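Tretska Countertop Sealer, Penetrating Grade

Product no. 582
Sold by Cidevport Surface Supply

Overview
Tretska Penetrating Grade is a solvent-free sealer for honed and polished natural stone used indoors. It is intended for marble, limestone, travertine and the softer granites. The sealer enters the pores of the stone and cures below the surface. It leaves no film and does not change the gloss level. On very absorbent limestone a slight darkening can remain after cure, so test a hidden spot first.

The sealer slows the uptake of water, oil, coffee and wine. It does not prevent etching. Lemon juice, vinegar, tomato and many bathroom cleaners react with the calcium in marble and leave a dull mark whether or not the stone has been sealed. Etch marks are removed by repolishing, for which see the Zorncombe pad set under Related Items.

Where to use
Kitchen islands and counters, vanity tops, backsplashes, window sills, fireplace surrounds. Interior floors with light foot traffic. Not for exterior paving, pool edges, engineered quartz, glazed tile or any stone that has been factory coated with resin. If a drop of water stays beaded on the bare stone for 5 minutes, the surface is already sealed or too dense to accept the product.

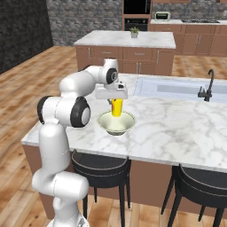

One buyer's review of the previous batch reported that the island top took two coats without trouble but that the second coat dried to a haze near the sink, where it had been left too long before buffing, and asked whether the haze could be removed without stripping the whole slab. It can. Residue on the surface is softened by wetting the area with fresh sealer, waiting one minute, and buffing hard with a dry white pad. Do not use a blade. Haze older than a week may need the Tretska Residue Remover, product sold separately.

Preparation
Clean the stone with a pH-neutral cleaner and rinse twice. Remove wax and old topical coatings completely. Let the stone dry for 48 hours. Moisture trapped under an undermount sink flange or a cooktop cutout dries more slowly than the open slab and is the usual cause of patchy results. Mask stainless steel, painted wood and unsealed grout that you do not want treated.

Surface temperature during application should be between 50 and 80 degrees F. Turn off radiant heating under the stone the evening before.

Application
Shake the bottle. Apply an even wet coat with a lint-free cloth or foam applicator, working in sections you can reach comfortably. Keep the surface wet for 5 minutes, adding sealer to any spot that dries early. Wipe off all excess and buff dry. Apply a second coat in the same way once the first is dry to the touch. Edges and cut ends absorb more than the face and often need a third.

Light use after four hours. Full cure takes 48 hours, during which the surface should be kept free of water and food.

Maintenance
Repeat the water drop test every March or at any fixed point in the year. Reseal when the drop darkens the stone. Daily cleaning with a neutral soap does not shorten the life of the seal. Ammonia and bleach do.

Packaging
Pint bottle, quart bottle, gallon can. Protect from freezing. Keep the cap closed and store out of direct sun.

Related items
Zorncombe Marble Polishing Pads, set
Tretska Residue Remover
Lu Neutral Stone Soap, concentrate
Lu Foam Applicators, pack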